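Prernorthorpe Parts Hall, Staff and Management Working Group
Minutes, June meeting, 2:00 p.m.

1. Minutes of the last meeting
Approved without changes.

2. Bin handling
Management reported that Prumix will take over moving bins between racks on the day shift. Sorting at the steel tables stays with staff. The target is 300 bins a shift.

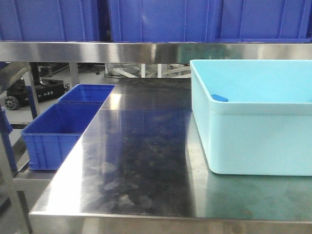 Sorting table with light blue bin, blue crates on the shelf over it.

Staff asked whether anyone would lose hours. Management said no hours will be cut this year. Two pickers will move to checking and will be trained by Radonjić on paid time.

3. Racks and floor
Staff said walking routes between the racks need to be agreed before the changeover. Lilbridge will quote for new floor marking, up to $2000.

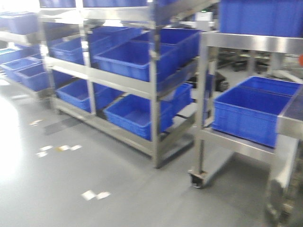 Night shift asked for the same routes to apply after 10 p.m. Agreed. A further $1000 was set aside for shoes and mats.

4. Other business
Break times to be reviewed at the next meeting.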